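13/04/2021

# Sharing a glass bench with two robot arms: my running tips

I run the back room at Prumano, where we rent out glasses for parties and small weddings, and since February a good part of my day has gone into working next to a pair of arms. We call the pair Osteo (Gus Dvorak's idea, he thinks they look like bones). People at our other shop, Bendgate, get theirs next, and they keep calling me with questions, so I'm writing down what has helped. Most of it would do for anyone who handles a lot of stemware, arms or no arms.

## Before the arms move

**Wipe the bench first.** Crumbs, lint, bits of paper, all of it. A glass foot set down on a crumb rocks, and a rocking glass is a glass on its way over. I use a damp microfiber cloth and then a dry one. Takes me less time than finding my apron.

**Hang the stems with some air between them.** I used to pack a stand as tight as it would go, and with my own fingers I could get away with it, because I can feel when two bowls are touching. A gripper is a fatter thing than a finger and it needs a way in and a way out. So now I think about the exit before I hang anything.

**Mix your colors.** I fought this one! I like my clear glasses together and my colored ones together, the way they go out to customers. But when we're teaching a new task I put the bright ones in with the clear ones, so I can tell from across the room which hook we're on. 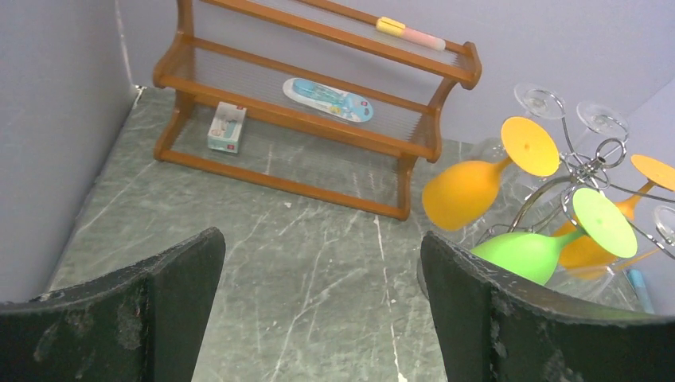

My job used to be mostly hands, and now a lot of it is setting the bench up so somebody else's hands can do well. That's a bigger change than it sounds. I've had to get fussy about where a goblet starts out, which way the foot points, what's next to it. With lime green and orange hanging among the clear ones like that, I can say "the green one" to Gus and he knows where I mean, and we skip the whole "no, the other one, behind that" conversation. The little wooden shelf stays at the back for the small stuff, and I keep the items on it well spread out for the same reason I spread out the stems.

**Pick a home for small things and stick to it.** A box, a packet, whatever you've got out on the bench. If it lives on the shelf, it goes back on the shelf. The arms don't mind, but the next person does, and you'd be amazed how many arguments at the start of a shift are really about a pen.

## While they're working

**Keep your hands out.** I mean it. You will see a glass tilt and your arm will shoot forward before your brain has any say. Mine did for weeks. Stop the arms first, wait until they're still, then reach. I practiced hitting stop with my left hand while holding a coffee in my right, and yes, I felt silly.

**Don't hover.** Zachary Ouellet, who trained us, made us stand three steps back and talk about something else. I thought he was being funny. But if you stare at every grip you get no other work done and you're worn out by lunch. Check at the grab, check at the set-down, and in between go polish something.

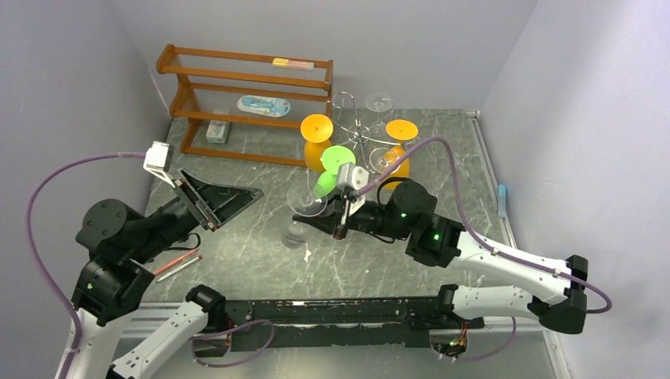 *Clear glass on its side in the right gripper, left gripper open.*

**Watch the cables.** Ours loop quite a way out from the arms, so nothing tall gets parked beside the bench. I moved my spray bottles to the far counter and haven't missed them.

**Let it be slow.** For the first couple of weeks I could beat Osteo at anything, and I did, and I was a bit smug about it. Then came a big order, 1,230 stems in and the same lot out again, and I noticed that my wrists didn't hurt at the end of it. I'd forgotten wrists could do that. So now I give the arms the boring steady part and I take the chips, the lipstick, the odd sizes and the customer on the phone who wants 2,565 flutes by tomorrow (she did not get them).

## Clear glass, which is its own headache

**Mind your background.** If you only take one tip from this page, take this one. Clear glass against a pale wall is a nuisance for people too. Hold one up in front of a white fridge and look for a hairline crack, then hold it against a navy dish towel. Night and day. I inspect every clear piece over the dark towel now.

**Look for the rim and the foot.** They catch the light when the bowl won't. Tip the glass a little until you get the shine going all the way round, and any nick shows up as a break in the line.
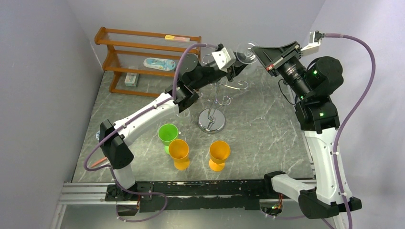
Handing things over is where I've learned the most, and I'd been handing glasses to people for years without giving it a thought. When I pass Gus a wine glass, I hold on until I feel him take the weight. With the arms I have to judge that moment by eye, which is hard when the clear glass between the two grippers nearly vanishes into the back wall and the bright rim is the main thing I've got to go by. I crouch a little so I'm looking at it side on. I'd also clear the landing area if I were setting up a real batch. Those green and orange cups in front of the stand are plastic and I don't fret over them, but I wouldn't want good crystal sitting there.

**Practice with plastic.** Same thing I told my niece when she learned to carry a tray. Get the motion right on something that bounces.

## For the people, mostly

**Write down what went wrong in plain words.** "Slipped at the stem" is useful. "Robot acting up" isn't. We keep a notebook from Paulauskas, the stationery place across the street, on a string by the door. 15 minutes at the end of the day with a cup of tea does it.

**Swap jobs.** Gus and I trade off, one on the arms and one at the polishing table, so neither of us forgets how to do the other part. He was worried at first that he'd be the one who only loads hooks, and I understood that — I'd have worried too. We said so out loud to the boss and got it put on the rota.

**Keep one crate you do by hand.** I still polish the old etched coupes myself, with hot steam from the kettle and a linen towel. Hold by the bowl and never twist the foot against it, or you'll snap the stem. Bendgate folks, I'll send you the towel order form with the next van.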